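Wordale Triathlon

The Wordale Triathlon is a long-distance triathlon held every year in October in the town of Wordale. It consists of a swim in the Zetov reservoir, a bicycle course with two laps and a run that finishes in the market square. It was founded by the swimming coach Kári Damgaard, who also designed the first course.

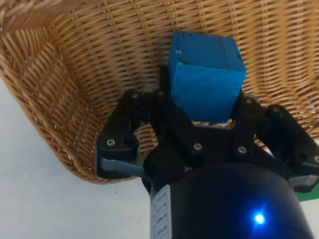 A blue cube and a woven basket.

Course

The swim starts at 7 in the morning from the east shore of the reservoir. The bicycle course climbs twice to the village of Lüthi, and the second climb is considered the hardest part of the race. The descent after it is narrow, and overtaking is forbidden on its lower part. The run is mostly flat and follows the old canal path.
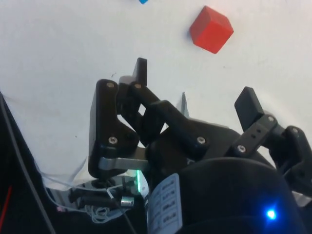 The original run went through the forest above the town. It was moved to the canal after a storm damaged the forest road, and the athletes who preferred hills have asked several times for its return.

Qualification and entry

Athletes may enter by a qualifying time or through the public draw. In each age group 14 places are kept for those who qualify. Places which are not accepted roll down to the next finisher at a meeting in the town hall on the evening before the prize-giving. About 40 clubs usually send athletes.

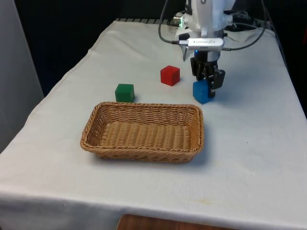

White-covered table with a basket and cubes.

Sponsorship

The bicycle maker Grisix has been the main sponsor since the course was changed. Its name appears on the race numbers but is not part of the official title.

Related articles
Zetov reservoir
Kári Damgaard
Lüthi climb
Age-group racing
List of long-distance triathlons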